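The Mirror Switch

347 shares 16 comments

So the first thing you need to know is that we had two Siyabongas, and that this mattered more than it should have.

Siyabonga Coetzee ran the real cell, down on the floor behind the yellow fence. Siyabonga Lekota ran the simulator with me, upstairs, in a room that used to be the lunch room and still smelled of toast. Dumisani Mofokeng, who was supposedly in charge of all of us, called them Downstairs and Upstairs, and they called him other things when he'd gone home.

I'd been at Deltix since February. My job was to sit at a screen on the late shift and watch a pretend robot try to put a pretend gearbox together. Small gears onto the plate, plate onto the big disc, start again. When it made a mess of things I typed in what sort of mess, and then I pressed reset and had some of my tea. I loved it, I really did! Mum thought I built rockets.

That night was run 362. I remember because Lekota had bet me a sausage roll we'd never get past 360 without the software falling over, and I'd been waiting on my sausage roll for two runs.

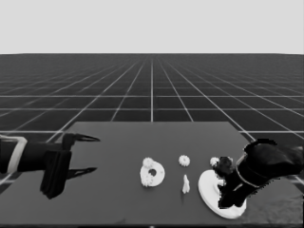
Lekota had gone down to the servo to get it, so I was on my own when the right arm went funny. It had been a bit lazy all evening, slow off the mark, but I'd put that down to the new controller (Nkosi, we called it, after the street Dumisani grew up on). Now it had its hand down over the big disc and it wasn't letting up. The left gripper just hung there across from it, wide open, like somebody waiting to be passed the salt. I watched the force number climb on the side panel, go past the limit, and keep climbing. The limit is supposed to mean something. I typed "right arm pressing, ignores limit" and reached for reset.

And I heard a bang under the floor.

It wasn't a big bang. It was more the noise a car boot makes. I sat there with my finger over the key and thought, well, that's the forklift, except the forklift bloke had gone at teatime and I'd waved to him out the window.

I pressed reset. On the screen the arm let go and swung up. Under my feet something heavy let go and swung up. I felt it through the chair legs.

I can't tell you how long I sat there. Probably no time at all. In my head it was ages, and I went through a whole list of sensible reasons, the air con, the lift, a truck out on Stustgate Road. Then I picked up the phone and rang the floor. It rang out. Then I remembered that Kathleen was in.

Kathleen Ó Dubhghaill did the cleaning and the greasing and the odd jobs on the cell, and she did them at night when it was switched off. She had a radio down there, and she never, ever heard the phone.
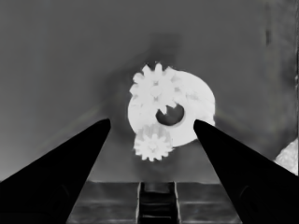 I took the stairs in about three goes. I'd left the run going, that's the bit I still think about in the shower. Reset doesn't stop anything. Reset puts everything back to the start and then the next attempt begins by itself, because we'd asked for it to begin by itself, because I'd moaned about having to click the button. So while I was banging down those stairs in my socks (I take my shoes off at the desk, everyone does), the pretend robot was lining up for another go, and I knew precisely what it would do next. Left gripper in, pause, right arm across.

The floor lights were on. The gate in the yellow fence was open, with a padlock hanging off it, Kathleen's padlock, which is how you know somebody's inside. Her radio was going. The real arms, which are about the length of a canoe, were moving.

I yelled. I don't know what I yelled. I hit the red button on the post with the flat of my hand so hard that I had a bruise for a fortnight, and nothing happened. Both arms carried on across the bench, nice and smooth.

"What are you shouting for?" said Kathleen.

She was behind me. She was standing in the doorway of the parts store with a bucket in one hand and half a mandarin in the other, and she looked past me at the cell and went a colour I've not seen on a person before or since.

"I locked that off," she said.

"I know."

"I was in there. I only came out for a rag."

The right arm came down on the bench and pressed. The bench creaked. Neither of us said anything. Then Kathleen put down the bucket, walked over to the wall, opened the grey cabinet and pulled the big handle, and the whole lot sagged and went quiet. She ate the rest of the mandarin. I sat on the floor.

Lekota found us like that, with his sausage rolls. He'd bought three.

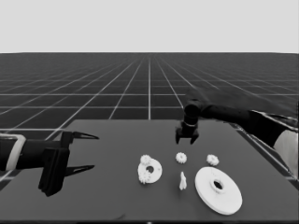 Run 363, a moment before the power went.

It took until six in the morning to sort out what had happened, and even then it was mostly Precious Le Roux who sorted it. Precious came in from home in her dressing gown with a coat over it and didn't care who saw. She went through the settings line by line, reading them out in a flat sort of voice.

There was a thing called mirror mode. It let the real cell copy whatever the simulator did, for demos, and you could only turn it on if the floor lead signed for it. The form had gone in that afternoon to "Siyabonga". It had wanted Coetzee, and it got Lekota, who was in a rush and thought it was the thing about sharing his screen. He ticked it. The system asked him was he sure, and he ticked that too.

That explained the arms. It didn't explain the button or Kathleen's padlock. For those Precious went downstairs with a torch, and she came back with grease on her dressing gown and a little bypass plug in her palm with a Vandon sticker on it. Vandon had put in the cell. Their fitter must have used it to skip the safety circuit while he was testing, and then left it in. It had been in there since the day the cell was handed over.

"So the button never worked," I said.

"The button lit up," said Precious. "It lights up beautifully."

Coetzee, who'd pressed that button every morning for the daily check and watched the light come on and written "OK" on the sheet, went outside. The arms had always been parked when he did it. I saw him from the window, walking up and down by the bins.

I brought Kathleen a tea. She was sitting at my desk in the lunch room with her feet on Lekota's chair, looking at my screen, where the gears were all laid out again waiting for somebody to press start.

"Is that what it thinks it's doing?" she said. "Putting that together?"

I said it was.

"Any good at it?"

"Not really."

She drank some of the tea, and asked me where the plug for the computer was, and I showed her.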